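Cletwood Adds Wide Sizes and Sage to Its Borero Sheet Line

FERNBERG, February. Cletwood, a maker of bed linens for homes and guest houses, today announced that its Borero line of flat and fitted sheets will be sold in wider sizes and in a new sage green. The sheets go on sale this month through the Cletwood web store and at Balaskas home goods stores.

The wide sizes are made for beds that are too broad for a standard king sheet, including family beds and two singles pushed together under one topper. Until now Cletwood customers with beds like these had to order two sheets and overlap them, or pay for custom sewing.

Wider cloth, no center seam

Each Borero wide sheet is cut from a single width of cotton percale. There is no seam down the middle. The hem at the head end is deeper than the hem at the foot, so the person making the bed can tell which end is which before the sheet is opened out.

The fitted version has elastic on all four sides. Corner pockets are deep enough for a mattress with a topper on it. A short woven tab is sewn into the two foot corners, and one is marked "left" and the other "right."

Cletwood moved to a slightly heavier yarn for the wide sizes. A large flat sheet in the older, lighter cloth tended to slide toward one side of the bed during the night, and guest house customers had asked for something that would stay where it was put. The heavier cloth takes a little longer to dry on a line.

About the color

Sage joins white, oat, slate and clay in the Borero range. It was the color most often requested by customers in the company's most recent mail-in survey. The cloth is dyed in the piece, and sheets and pillowcases bought at different times may vary slightly in shade. Customers who want a close match should order their set together.

Pillowcases in sage are available now in standard and long sizes. A sage duvet cover is planned for later in the year. The company has not set a price for it.

A sheet that will look slept in

Borero sheets have no wrinkle-resistant finish. The company left the finish off when it started the line and has kept to that decision with the wide sizes. Percale without a finish feels crisp when it is new and becomes softer with washing, and it creases. Customers who like a flat, pressed bed will need to iron the top third at least, or take the sheets off the line while they are still a bit damp and put them straight on the mattress.

Cletwood has rewritten the care and bed-making leaflet packed with every sheet. The new leaflet is printed in larger type and covers the wide sizes on their own page. The main steps are as follows.

1. Wash the sheet before first use, in warm water, on its own or with like colors. Do not use bleach on sage, slate or clay.

2. Shake the sheet out when it leaves the washer. Dry on low heat or on a line. Remove it from the dryer promptly.

3. Clear pillows and blankets from the bed. Set the deep hem at the head end and open the sheet from the center toward both sides.

4. Even up the overhang on the left and right before tucking anything in. On a wide bed this is easier for two people, one at each side.

5. Smooth the cloth with both hands, working from the middle of the bed toward the edges. Long folds that run at a slant usually mean that one corner is pulled tighter than the others. Loosen that corner and smooth again. 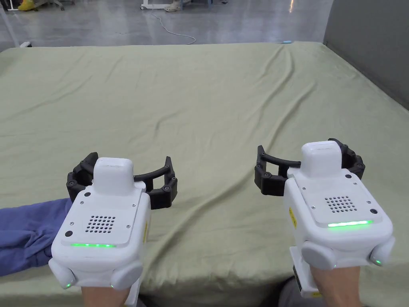 6. Tuck the foot end first, then the sides. Leave the head end until last so that any slack can be drawn up under the pillows.

7. For a fitted sheet, hook the two head corners, then the foot corners marked left and right. Lift the mattress corner a little if the last pocket is tight.

The leaflet is also available by mail at no charge to customers who already own Borero sheets. Requests should give the size and color of the sheet, which are printed on the label inside the foot hem.

Trade-in for guest houses

Guest houses and small inns that hold a Cletwood trade account may return worn Borero sheets in any color when they place an order for wide sizes. Returned sheets must be clean and dry. They will be cut down and sold as cleaning cloths at the Fernberg mill shop. The company expects to take in some 900 sheets in the first season of the program.

Trade customers receive a credit toward the new order for each sheet returned. The credit cannot be combined with end-of-line discounts. Stained sheets are accepted. Sheets with large tears are accepted too, as long as at least half of the cloth is sound.

Where to buy

The wide sizes and the full sage range will be carried at 34 Balaskas stores. Other Balaskas locations can order them in for pickup. A display bed made up in Borero sage will be set up in the linen department of the larger stores so that customers can feel the cloth before buying.

The Fernberg mill shop will stock all colors, along with seconds when there are any. Seconds are full-size sheets with small weaving or dyeing faults and are sold without the leaflet.

Unused sheets in their original wrap may be returned to the place of purchase. A sheet that has been washed can be exchanged only if there is a fault in the cloth or the sewing.

About Cletwood

Cletwood makes sheets, pillowcases and duvet covers at its mill in Fernberg. The company sells to households, guest houses and small inns. The Borero line is its main range of cotton percale.

Contact

Press and trade questions: Cletwood Press Desk, P.O. Box 1724, Fernberg. Fabric swatches in all five Borero colors are available to the press on request.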